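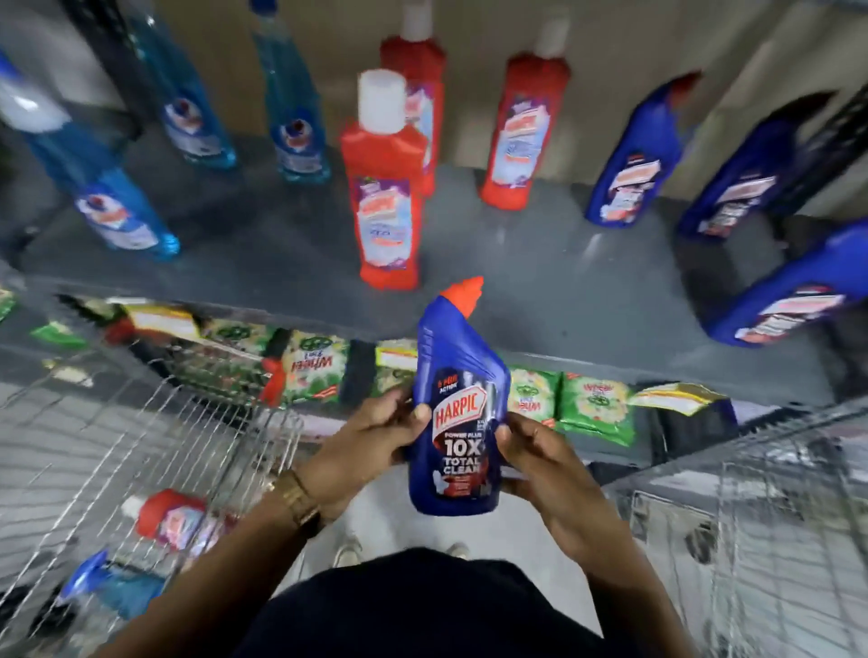
Why does my planner keep failing when the arm is already touching the thing it has just picked up?

The planner treats the held object as an obstacle until you attach it to the gripper link, so the very first state of the plan counts as a collision and it gives up before it has searched anything. Attach the object, list the finger links as allowed to touch it, and then ask for the plan again.

Posted in Planning and Control
Mar 9, 2025 — by Aravind Mathew
4 min read

A bit more background, as I know the one-line version of my problem leaves a lot out. I'm using Jillus for the motion planning and Caltis for the perception side, which gives me a box or a cylinder for each item on the shelf along with a pose. Picking works nicely. The gripper closes, the force reading settles where I'd expect, and then I call the retreat move and get "start state invalid" straight back. If I switch collision checking off altogether the arm lifts the item quite happily, but I really don't want to leave it like that with other items packed in next to it.

I had a log of 14 attempts from Friday evening and every one of them stopped at the same step. I've also tried making the padding smaller, which made no difference that I could see. I'm fairly new to this (I came over from web work last June), so please do be patient if I've missed something obvious in the manual!

mcintyre_bench

Welcome, and don't worry, I should think most of us have sat and stared at that same message at one time or another. The short reply at the top of the page has the heart of it, but there are a couple of things around it that will bite you next, so let me ramble on a little.

First, the order matters. Do it like this:

close the gripper
wait for the grasp check to come back
remove the object from the world list
attach the same shape to the gripper link, with the finger links in the touch list
plan the retreat

If you attach without removing, you end up with two copies in the same spot, one carried and one standing on the shelf, and they collide with each other. The message you get is exactly the same as before, so it's very easy to think the attach call did nothing.

Second, Caltis is still running while you do all this. On its next update it will see the object in your gripper, decide it has found something new on the shelf, and put it back in the world list for you — which is kind of it, but no help at all. Either pause the updates during the lift or turn on the filter that ignores points near the arm. I prefer the filter, with the attached shape included in it. Pausing is fine while you're finding your feet, so long as you remember to start it again.

Third, the shelf itself. Your object is resting on a surface, so its shape will overlap the shelf by a hair if the pose is even slightly low. Allow contact between the object and that one shelf for the first few centimetres, going straight up, and then take the permission away before you plan anything longer. I'd do this as two separate plans. It's slower to write but so much nicer to debug.

And I'd put the padding back to what it was. Small padding never cured this for me, and you'll be glad of it when you're reaching in between bottles.

tallis_k

just turn off self collision, works for me

mcintyre_bench

I'd be careful with that one, tallis_k. It hides the error, but the planner is then free to fold the elbow through the base, and on a real arm that's an expensive afternoon.

Hirkidia

One small thing to add to the very thorough reply above. Print the pair of names that are in contact before you change anything. There's a verbose option on the state check, and it will tell you whether it's finger and object, object and shelf, or object and its own twin. I once had a log of 3864 lines and the only one I needed was the contact pair, right near the end at 998 lines from the bottom.

Also have a look at how your tall items are being modelled. A plain cylinder round something with a bent neck has to be wide enough to take in the neck, so it'll overlap whatever is standing beside it even when the real things don't touch. Two shapes joined together — a box for the body and a smaller one for the neck — sorted that out for us.

Aravind Mathew

Thank you all so much, this is lovely. It was the twin! I was attaching and never removing. The retreat plans now, although the object does pop back into the world list a second later just as described, so I'm off to read up on the filter.

Related items
Start state invalid after homing
Keeping perception updates out of the gripper
Box, cylinder or mesh for shelf items?
Allowed contacts and when to take them away again
Straight-line retreat stops part way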